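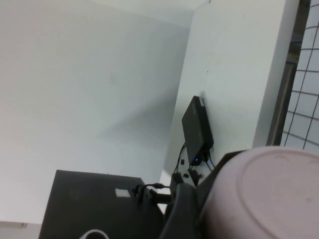 Posted by Kaisu Saarinen on February 9, 2021
Filed under: Perception, Hastau

Gating wrist camera frames before they reach your pose estimator

If you've followed the earlier Hastau tutorials, you have a pose estimator running on the wrist camera and a planner that happily believes whatever it's told. That's a fine place to be! It's also where our group was in August, when Aivar Šimkus asked me why the planner thought the cup rack was floating up near the ceiling. The estimator had been handed a view full of white wall, mesh and cables, with a pink cylinder in the corner, and it had done its best with what it got (bless it).

So today we're going to put a small gate in front of the estimator. It looks at each frame and decides whether the frame gets through, gets through with a lower weight, or gets dropped. You'll need a calibrated wrist camera, joint states on the same clock as your images, and a cup of something warm, because the tuning takes a while.

Step 1. Check your clocks

Please do this first, even if you did it last month. Our camera runs at 30 frames per second, and if the joint states lag by even a couple of frames then every angle you compute during a fast wrist turn will be off. Play back a log with one quick rotation in it and plot image motion against wrist joint velocity. The two bumps should sit on top of each other. If they don't, set the offset in the Bestura config under camera_delay and play the log again.

Step 2. Gate on geometry

Take the camera pose from forward kinematics and cast a ray through the image center and each of the four corners. Intersect them with the table plane. Keep the hits that are in front of the camera and inside the table bounds, and throw the rest away.

if center_hit is None: drop
if hits_inside < 3: low_weight
else: keep

I also drop anything where the center ray meets the table at less than 28 degrees. You may want a different number. Ours came from going through a log with Natália Šimko and stopping wherever the estimates started to wander, and her patience for that kind of thing is much greater than mine.

Step 3. Mask the gripper and whatever it's holding

The fingers are easy. Render them from the joint states, grow the mask by a few pixels, and you're done. The held object takes more care, because a pale cylinder seen end-on can fill a whole corner of the image, and a circular rim is just the sort of thing a cup detector loves. Attach the object's mesh to the gripper frame whenever the grasp flag is on, and render it into the same mask. If you don't have a mesh, a fat cylinder will do nicely.

Then count the pixels you have left. We drop a frame when more than half of it is masked, and I've never regretted being strict about this one.

Step 4. Look at what gets through

Run the gate over a recorded log and page through the frames it kept. My last log had 1117 frames in it, and yes, I looked at them all. You want views where the rack's base tray and most of the post tops are visible, with plenty of the table grid around them. Leave your clutter out, too. We keep foam cubes, a roll of tape and a rubber duck around the rack so that the estimator has a chance to be wrong while we're watching. 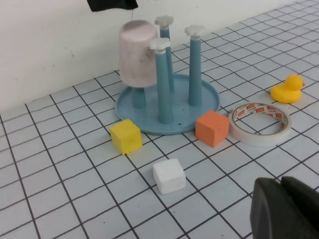 Step 5. Decide which posts are free

Now the nice part. Once the rack pose is steady you can project the four posts into the image and ask about each one separately. The white flower caps are a good cue for a free post: if you see a cap where you expect one, mark the post free. With an upside-down cup over the left post its cap is hidden, but a bit of blue stem still shows under the rim, so please don't use blue pixels alone to decide! I made that mistake and spent an afternoon blaming the planner.

Keep a third state, unknown, for posts that fall under the mask from Step 3. The planner should ask for another view before it places anything on an unknown post. Radoslava Kadlec wrote the request_view call for that, and it's in the Hastau examples folder with the gate code.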